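Ninell finishes first round of demonstration recording, and says what it does not yet show

ROLTEMDALE, August

Ninell has completed the first round of recorded demonstrations for Kariuki, its learning system for two-handed robots. The set holds 1782 recordings. After checking, 697 of them were set aside, and the company is publishing both numbers.

"People in our trade like to announce the big number and go quiet about the rest," said Soledad Tillman, who runs the recording work in Roltemdale. "A large pile of examples proves that somebody sat there and made a large pile of examples. Whether the system learns anything useful from them is a separate question, and we can't answer it yet."

How the examples are made

Each recording is one short job, carried out on a table by a pair of robot hands under the control of a trained operator. The jobs are plain ones: moving fruit in and out of a basket, lifting the basket, putting it on a shelf. The operator's movements and the camera view are saved together, and a second person watches the result before it is accepted.

Most rejected recordings failed for dull reasons. Fingers slipped, operators paused halfway to think, or the camera view and the hand movements drifted out of step. Kojo Osei, who leads the checking, also threw out a batch of 300 in which the fruit had been placed in nearly the same spot every time.

"They looked lovely," Osei said. "They would have taught it that bananas live in one place."

What is not being claimed

Ninell makes no claim that Kariuki can tidy a kitchen, stock a shop or work near the public. Every recording so far was made by 2 operators in a single room, and the company does not know how well the results will carry over to another table, other lighting or a basket of a different shape. Outside testers at Rako have been asked to try exactly that, with objects of their own choosing.

The basket job puts a five-fingered hand on either side of a yellow plastic basket holding a banana and a round red fruit, with a wire-mesh shelf behind.

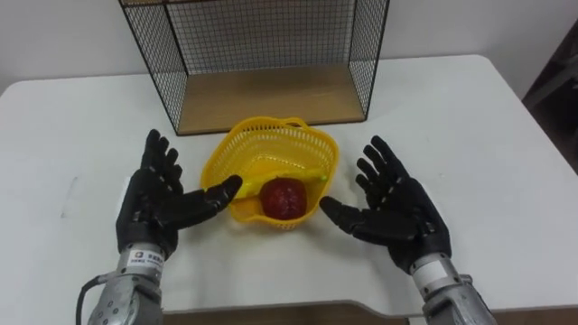

Next steps

A second round will use more operators and a wider mix of objects. Ninell will report the Rako results whether or not they are flattering. No release date has been set for Kariuki.

Press contact: Birdie Kasprzak, Ninell, Roltemdale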